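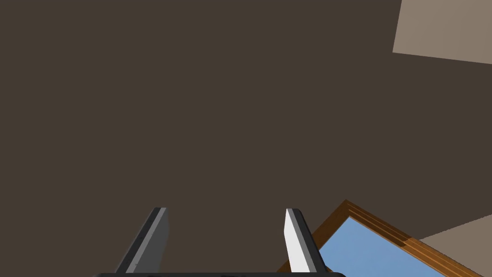

Skotoris wants people to teach its robot arm some manners, starting with bowls

Posted 2019-01-18

Anyone who has watched a toddler put away dishes will have some idea of what goes on at Skotoris these days. The small software firm has been inviting people to sit down at a desk, take hold of a hand controller and steer a robot arm through a simulated room full of household clutter. The arm exists only on a screen. The embarrassment of knocking something over with it is real enough.

The project goes by the name Stindus, which the company says doesn't stand for anything. Each session asks a volunteer to do one dull job by remote control: reach a bowl, close the two fingers on its rim, carry it across the room, let go. The software records every movement of the hand along with what the wrist camera sees, and the lot is fed to a program that is supposed to pick up the knack by imitation. The target is 1,000 good runs by the end of February. Around 37 people have had a turn so far, and the company will only say that the number of good runs is "growing."

Olga Nieto, who runs the sessions, has a generous idea of what counts as good. "If you wander off and come back, I keep it," she said. "The robot is going to wander off too. It may as well see how a person gets home again." What she throws out are the runs where the operator gives up and starts drawing circles in the air, a habit she says is most common among people who told her beforehand that they play a lot of video games.

The wrist view takes some getting used to. You see the fingers, you see whatever they happen to be pointed at, and your sense of up and down lasts until the first good twist of the controller.

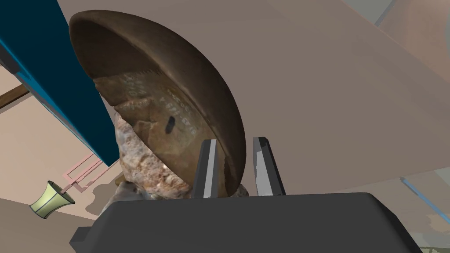
Depth is the other trouble. A rim that looks a finger's width away may be well out of reach, and the first-timer's usual answer is to close the gripper on nothing, open it, and close it on nothing again with more feeling. I did this for most of my 6 minutes. I also turned the wrist so far over that I had to ask which way the floor was. Nieto pointed at it with a pencil.

Newcomers get 5 practice tries before anything is saved. After that they are on the record, and a tone sounds at the start of each run that would suit a dentist's waiting room. There is no score. The company tried one last year and found that people rushed, which taught the program to rush, which taught everyone else to stand back from the monitor.

What happens to all these borrowed skills is less clear. A second outfit, Stisov, has agreed to try the trained program on an actual arm with actual crockery, at a workshop it keeps in Krūmiņa. It has not given a date, though it has reportedly bought a set of bowls it does not mind losing. Simulated bowls go back to where they started at the press of a key, and Nieto admits that this has made her a little casual around her own kitchen.

Sessions are open to anyone over 16 and last about as long as a haircut. No experience is needed, and left-handers are especially welcome, as the program has met very few of them. Bring reading glasses if you use them. Coffee is provided, at a separate table.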